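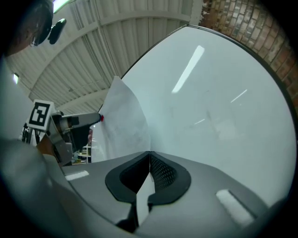

Renting a Work Table at Drandora: Frequently Asked Questions

Last updated 2024-11-29

What is Drandora?

Drandora is a shared workroom with tables you can rent by the day or by the month. People use it for sewing, model making, bookbinding, small repairs, product photos and anything else that needs a flat surface and good light. The front desk is run by Leen Qaisi and Ghassan Boutros.

Do I need to be a member?

No. Day rental is open to anyone 16 or older. Members get a lower rate, can book further ahead and can rent a storage shelf.

How do I book?

Use the booking form or call the front desk. Day renters can book two weeks ahead, members six weeks. You will get an email with your table number and a four-digit door code. The code works only on the days you booked.

What does a table come with?

Two stools, a clamp lamp, a power strip and a cutting mat. Hand tools are on the wall by the sink and go back there when you are done. Bring your own blades, thread, glue and paper.

How much weight can a table hold?

Up to 277 pounds if the load is spread out. Please don't stand or sit on the tables. If you need to work on something heavier, ask for the steel bench in the back, which has to be booked separately.

Can I use glue, paint or dye?

Water-based products are fine at every table. Put down paper first. There is a roll at the end of each row and you can take as much as you need. Spray paint, solvent glues and two-part resins are allowed only in the vented room. 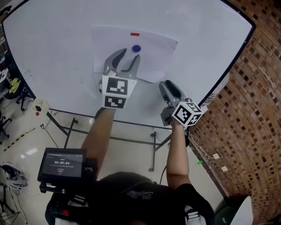

If you do get something on the tabletop, wipe it right away with a damp cloth. Don't scrape it. Dried glue should be left alone and reported at the desk, and there is no charge for that. Cuts and burns are billed at the cost of repair.

Is there a place to store my project?

Members can rent a shelf. Day renters have to take everything home at closing. Items left behind are kept for 30 days and then given away.

Can I bring a helper or a student?

Yes, one per table at no extra cost. If you plan to teach a group, write to Ghada Bitar first. Paid classes need a separate agreement.

Can I leave work out overnight?

Only if you have booked the same table for the next day. Leave a note with your name and booking number on it. Booking numbers have four digits, for example 2493.

What if I need to cancel?

Cancel 48 hours ahead for a full refund. After that we give credit toward another day, good until the end of the following April. No-shows are not refunded.

Where do I park?

There are six spaces behind the building, entered from Hakim Street. They fill up early. The Kaven garage across the street is open all day and charges by the hour. Bikes can come inside and go on the rack by the stairs.

Who do I contact about a problem with my bill?

Anas Khasawneh handles billing. Include your booking number and the date of your rental. Replies usually take two working days.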